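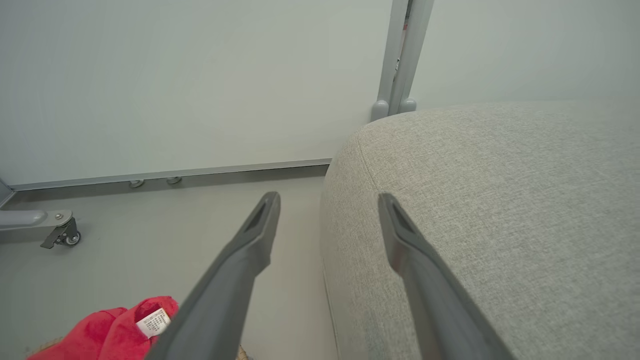
Re-covering a footstool: is heathered wool blend worth the money?

Home and Upholstery > Fabrics and Fillings

pipingcord
Posted 2 Sep 2019
I have a round-edged footstool that needs a new cover and I'm going in circles over fabric. The old cover is a flat cotton, faded on top and worn through at the front. The foam is fine. The frame is fine.

I have samples of two. One is Gastadura in pale grey, which is a wool and polyester mix with a flecked look. The other is a plain polyester from Thygesen at less than half the price. The Gastadura feels much better but the shop says it frays when cut. The stool gets feet on it every evening and a cat most afternoons.

Has anyone used either on something with a curved edge? I've only done flat drop-in seats before, 16 of them, all dining chairs.

marlowbench
I've used the Gastadura on two armchairs. It does fray. Zigzag or overlock every piece as soon as it's cut and leave a wider seam allowance than you normally would. After that it behaves. It has enough give to go round a curve without pleats if you pull it on the bias at the corners.

Pale grey shows everything, though. I'd go a shade darker.

Silvana Damasceno
I disagree about going darker. Flecked fabrics hide marks quite well even when they're light, as the eye doesn't settle on one tone. My own bench is light grey and has been walked past by three children since January. It gets vacuumed and that's all. A plain dark fabric shows cat hair far worse.

marlowbench
Depends on the cat.

pipingcord
The cat is white.

Silvana Damasceno
Then light grey.

tackhammer_jo
Going to be the dull one here and ask about rub count. For a footstool I wouldn't go under whatever the supplier calls heavy domestic. The top gets heels dragged over it, and that's harder wear than a seat. Ask for the figure in writing. "Hard wearing" on a swatch card means nothing.

Also get a bigger sample. You can't judge a woven fabric from a piece the size of a playing card. Lay a decent bit over the stool and leave it there for a week.

pipingcord
The shop has sent me the sheet. Gastadura is listed as heavy domestic, Thygesen is general domestic. So that's one point to the dearer one.

Skarphéðinn Hafþórsson
I would not buy either before you have decided how the cover is made. If the top and the side are one piece pulled over, you need stretch, and the Thygesen has very little. If you sew a separate top and a side band with a seam at the edge, both will work and you can save your money.

I prefer the band. The seam takes the wear and you can replace the top later without touching the rest.

tackhammer_jo
The seam takes the wear and then the seam goes. I've repaired a lot of those. Pulled over in one piece with no seam at the front edge lasts longer, in my experience, as long as there's a layer of wadding under it.

Skarphéðinn Hafþórsson
If the seam goes, the thread was wrong. Use bonded nylon and a longer stitch. Mine has been on for nine years.

tackhammer_jo
Fair enough on the thread. I'd still do one piece on a soft rounded edge. A seam looks odd there unless you pipe it.

weftandwarren
Whatever you choose, do the wadding. I used 200 gsm polyester over the foam and down the sides, stapled underneath. Without it the fabric moves against the foam and the foam crumbles. When I stripped mine there was a heap of yellow dust in the bottom. I run a Dustex mask for that job now, after coughing for two days.

marlowbench
Was that the 200 or the 300? I find 300 too bulky at the underside, the corners won't lie flat.

weftandwarren
200. You can trim the thicker one back at the underside but it's a faff.

pipingcord
Thanks all. I've ordered the Gastadura in the pale grey, item 1132 on their card if anyone wants to look it up, and the thinner wadding. Doing it in one piece. If I get pleats at the front I'll take it off and do the band.

Does anyone know if Tusurer staples fit a standard hand gun? I have a box of them left from the chairs and I've since changed guns.

tackhammer_jo
The narrow crown ones didn't fit mine. Check the width on the box against the plate on the gun.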